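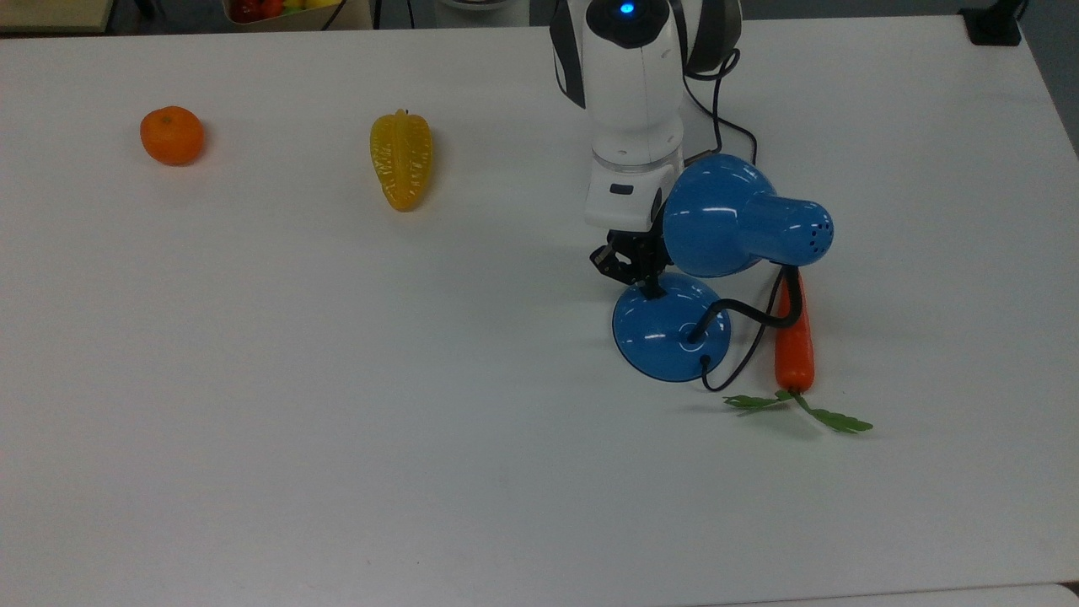
Can a machine clear a table yet?
Forum: Home and Shop Automation > General
Started 20 March 2019

kauko_r
My sister asked me if she should wait a couple of years and buy something that tidies the house, and I didn't have a good answer. I run a small repair shop and we have one arm, a Laitinen, that moves parts from a tray to a fixture. It does that all day. If the tray is an inch out of place it stops and I have to go fix it.
So where are we with real chores? I mean picking up whatever is lying on a table and putting it where it goes. A piece of fruit, a lamp, a carrot with the greens on. No fixture, no tray.
Kauko Rautiainen

benchdog84
Not close. Fruit is the easy part. It's one lump and it doesn't change shape. A gooseneck lamp is a different job. You grab the stem, the base tilts, the shade goes its own way and the cord drags over whatever else is on the table.

mtl_hopper
I disagree with "not close." A gripper holding a desk lamp by the stem is a fair grasp. It's thin, the fingers can close around it, and you don't have to squeeze the shade. Five years ago the arms I worked with couldn't have picked a spot like that without somebody typing it in.

benchdog84
Closing on it is one thing. Where does it go? Which way up? Does the base land flat? I've got a bent lamp at home that I can barely set down right myself.

K. Khoo
I test grippers for a living, so here is what we see. In February we ran 170 tries at mixed tabletop items at our shop in Ferkomby. 84 ended with the item where it was supposed to be, standing or lying the right way. Most of the others were picked up fine and then went wrong on the way down. Cords were the worst. Leafy things were second, the leaves get under the fingers and the item rolls.
So you are both right. Picking up is mostly OK. Putting down is the problem.
Kartini Khoo

kauko_r
Thanks, that's the first number I've seen on this. Were those real vegetables?

K. Khoo
Some real, some plastic. Plastic ones are slicker and lighter. Shiny surfaces also bother the cameras, and a white table under bright lights doesn't help. We went to a matte gray mat and got fewer bad reaches.

old_hiltenus_owner
And my kitchen doesn't have a matte gray mat. I paid 4,000 for a Hiltenus floor unit and it still eats phone chargers. Call me when one can do a kitchen table after dinner.

mtl_hopper
A floor unit can't see the charger. An arm with a decent camera can. You're comparing two different machines.

old_hiltenus_owner
I'm comparing what I was told it would do with what it does.

pell_w
For shop floor work I'd say yes already, if you keep the list short. We have an Ireo arm that sorts returns into 7 bins. Things come in any old way and it copes. Anything with a cord goes to a person. We wrote that rule the first week and haven't changed it.

benchdog84
How fast?

pell_w
Slower than a person. It runs through the night, so I don't care much.

kauko_r
That sounds like something I could use. Does it stop if it drops one, or carry on?

pell_w
Carries on and logs it. I pick up the dropped ones when I come in. You can set it to stop if you'd rather.

kauko_r
OK. I'll tell my sister not to wait. Pell, I sent you a message about the bins.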